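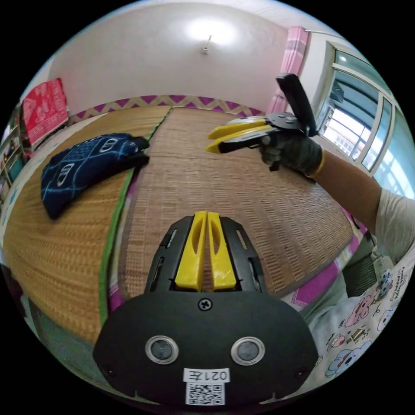 Why not just throw out the bad ones, a reader wrote to me on Thursday, keep the clean folds and bin the rest, storage isn't free and neither is training time. Fair question. I get a version of it every month. My answer is still no, and I'm typing this between two calls so forgive the mess.

Clean data is a taste. Somebody's taste. You sit a reviewer down with a stack of takes, the reviewer likes smooth motion, so smooth motion is what gets through. The take where the cloth slid off the finger and the person went back for the corner? Cut. The one where the sleeve was inside out and it took a while? Cut. Then you train on what's left and the arm meets a sleeve that's inside out and it just stands there. No idea. It has never seen anyone be in trouble.

We did this to ourselves in Zinovport. First round, 16 homes, strict review, very proud of our numbers. Second round, 9 homes, and the only rule was dont stop recording when it goes wrong. The smaller set gave us the better policy. Not on everything, it was slower on the easy stuff, and I know one comparison proves little. But on bedding and clothes it wasn't close.

Bedrooms are where this bites. A kitchen counter gives you edges. A bed gives you layers, stuff that was there already, light from one side. Nobody's bed looks like the lab's bed. Good.

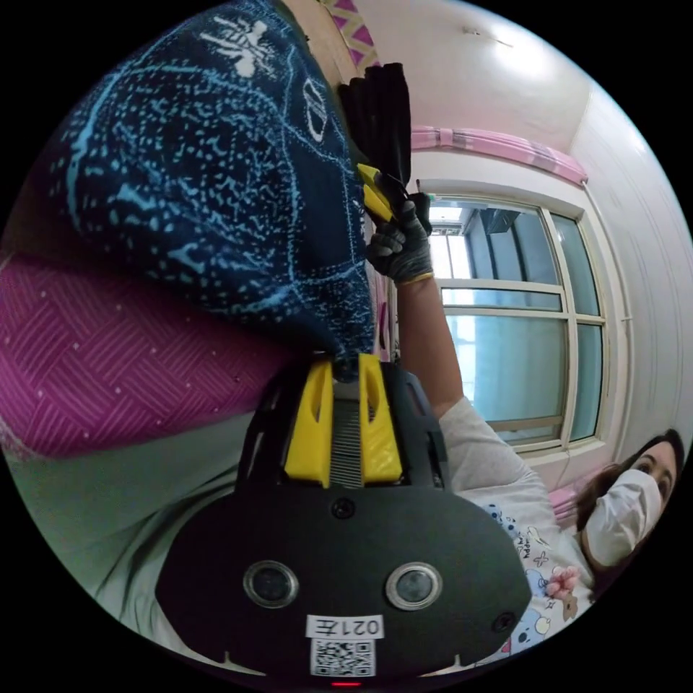 One gloved hand full, navy cloth up high, window behind.

What I would cut: takes with no start. Takes where the person was told how to do it. That second one is the real poison and no filter catches it, because it looks great. Osside, our old instruction sheet, had two pages on how to hold a shirt. Two pages! People who have folded shirts their whole life were reading how to fold a shirt. Every take came back the same, same corner first, same turn of the wrist. We paid for variety and then wrote it out of the job.

The new sheet says what should be done at the end and nothing on how. Half a page.

Someone will bring up Drillex and Stüber here, both tuned on tightly filtered sets, both fine. Sure. Screws and brackets. A bracket has one right way in. A blanket doesnt.

And yes, cost. Keeping the failures means more hours to store and somebody has to label where it went wrong and where it got picked up again. We do that by hand, it's dull, I've done plenty of it myself. I'd still spend there before I'd spend on another round of pretty takes.

So to the reader: keep them. Tag them, weight them down if they scare you, but keep them. Call's starting, more on the labeling next time.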